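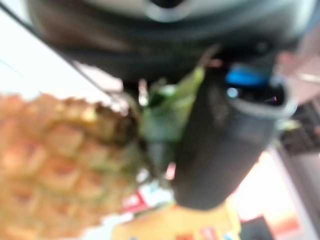

2 min read

The Marent lake "serpent" is back in the news, and so is the recording that supposedly proves it. The Gisler group says its underwater microphone picked up 72 seconds of low calls in April, and that no known fish makes them. Maybe so. Then again, people will see a hide in any pattern you hand them. The diamond-shaped scales on a pineapple would pass for reptile skin if you blurred them enough and put the word "lake" in the caption. I'd like to know what else was in the water that night. The group's log lists 2 boats and says nothing about their engines.

The bigger problem is the file. Ultmont members asked for the original and got a shortened copy with the quiet parts cut out. A call with nothing before or after it can't be compared with anything.
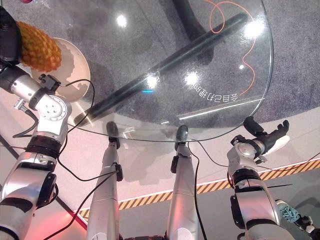 What the Savier trip found

Savier's people spent 20 nights on the north shore and came home with 1000 photos of waves — some of them quite pretty. They also heard a low moan, twice, and traced it to a loose dock float. Their write-up got a fraction of the attention.
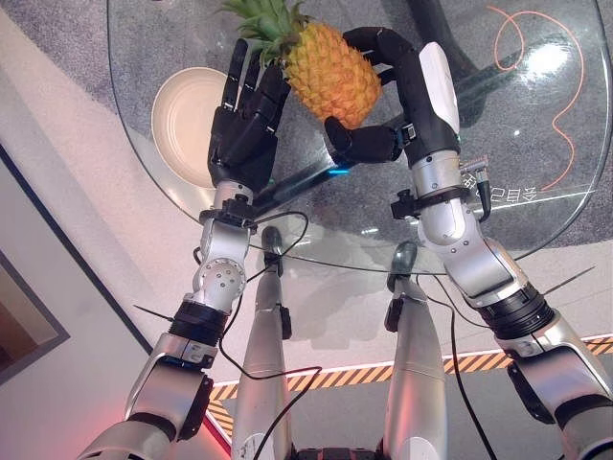 Has anyone outside the group checked the recording?
Only the short copy. Two of our readers who work with sound looked at it and couldn't rule out a boat hull.

We've asked again for the full file.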